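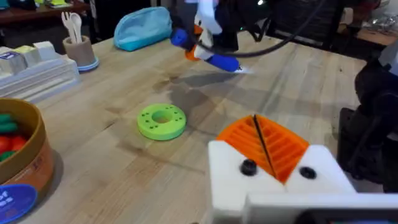 Ticket 367: Dark marks and scuffs on table top, Trunero butcher block

Status: open, then closed, then open again (see bottom)
Opened by: Kiều Bạch
Location: Wurerden, back room, big table
Priority: low. OK medium, it's bugging me

Problem
Dark marks near the middle of the top. Few scuffs in with them. Rest of the wood is still nice and pale, so they show. The green ring is a bit left of center if you need to get your bearings, marks I mean are in the middle area.

Top was oiled when we got it. Haddad sold it to us as "oiled, ready to use." Have not re-oiled since. Probably should have.

What I need: do I sand it or not. And if I sand, do I have to do the whole top.

Already tried
Damp cloth. Nothing.
Dish soap, warm water, wiped along the grain. Took some gray off the cloth side so there was dirt in there, but marks same as before.
Magic-eraser type sponge, tiny bit at the edge of one mark. Stopped because it left a dull patch. Dont do this.

Update, 9:40 am
Reply from Haddad, pasting the useful bit:

"Please don't use the white sponge again, it is a fine abrasive and will cut through the oil. Can you tell us whether the marks feel raised, level or sunken, and whether they are blue-black or brown? Blue-black usually means metal plus water. Brown is more often coffee, tea or old oil. Also does water bead on the top or soak in."

Went and checked. Level, can't feel the edges with a fingernail. The scuffs I can feel, just barely. Color is hard to say, I'd call it brownish. Somebody else said gray. Put me down for brown with a question mark.

Water test: few drops on a clean spot near the corner, few drops on the worst mark. Corner beaded for a while. Middle went flat and soaked in pretty quick. So the oil's gone in the middle, basically. Makes sense, everything gets put down and dragged in the middle.

Update, 11:15 am
Cleared the table for this. Cardboard tub with the green and red stuff in it, off. Green ring, off. Anyone looking for either, they're on the windowsill. Please dont put them back till I say, it'll be tacky.

Mineral spirits on a white rag, per Haddad, window open. One small mark first. Rag came up yellow-brown, so old oil plus grime. Mark lighter but still there. Did the rest of the middle. Same result, lighter, still there.

Waited for it to flash off. Looks worse when it's drying, then better. Don't panic at the blotchy stage like I did.

Update, 1:30 pm
Asked Haddad about sanding. Short version of the phone call:

Yes you can sand, it's solid all the way down.
Start at 120 by hand, block not fingers. Fingers make dips.
Go with the grain. The strips all run the same way so no excuse.
Don't do just the spot. Feather out wide or you get a pale bowl in the middle of the table.
Then 180. Then 220 if you care.
Vacuum, tack cloth, oil.

Asked what happens if the mark goes deeper than I want to sand. They said oxalic acid if it turns out to be an iron stain, gloves and goggles, rinse really well, and try it underneath first. Not doing that today.

Update, 3:05 pm
Sanded. Hand only. 120 took most of the scuffs out fast, the dark marks slower. 180 after. Skipped 220, ran out of paper and patience in the same minute.

Result: scuffs gone except one. Marks down to faint. You'd have to know where to look. One by the middle is still visible and I'm leaving it.

Dust everywhere. Note for next time, put a sheet over the shelf stuff BEFORE not after.

Update, 3:50 pm
Oil. We had a part can of Wirkach board oil in the cupboard. Lid was stuck but the oil inside was fine, no skin on it, smelled normal. Thin coat, lint-free cloth, left it 13 minutes, wiped off everything that was still sitting on top. Can says shorter, Haddad said longer, I split it.

Color change is real. Middle went darker than the ends right away. Called Haddad again (sorry). They said fresh-sanded wood drinks more and it evens out some with the second coat, but that I should've oiled the entire top in one go. Did the entire top. Better.

Rags: laid flat outside on the concrete to dry. NOT in the trash, NOT in a ball. Oily rags can heat up and catch fire by themselves. If you see them out there leave them alone.

Update, next morning, 8:20 am
Dry to touch. Second coat on, same deal. Closing this once it's dry.

Cost so far, for whoever asks me: sandpaper and mineral spirits, 319 on the supplies code with the other stuff I ordered in March, so dont freak out, most of that is not this table. Will split the line if accounting wants it.

Status changed to closed

Reopened, 2:10 pm
Reopening my own ticket. Tacky patch at the left end, where the tub was. Size of a hand maybe. Rest is fine. Too much oil left on there I think, I was rushing that end.

Haddad says: rub with a little mineral spirits, wipe dry, leave it overnight, don't add more oil on top of sticky oil. Did it. Waiting.

Update, day after, 8:45 am
Not tacky. Can drag a piece of paper across and it slides. Water test again, corner and middle both bead now. Good.

The faint mark is still there if you get the light low from the side. Fine with me. If it goes darker again it's probably iron and we open a new ticket for the acid thing.

Please do from now on
Wipe spills when they happen, don't leave wet stuff standing.
No wet cans or metal tools left overnight.
Lift things, don't drag them.
Felt pads or a mat under anything heavy. There's a pack in the drawer.
Re-oil when water stops beading. Thin!! Thinner than you think.

Things are back on the table, tub on the left again with a mat under it this time. Green ring is still on the windowsill, whoever wants it come get it.

Related: ticket 274 (wobble, same table, far leg). Still open, bolt needs a washer. Not touching it today.

Status: closed
KB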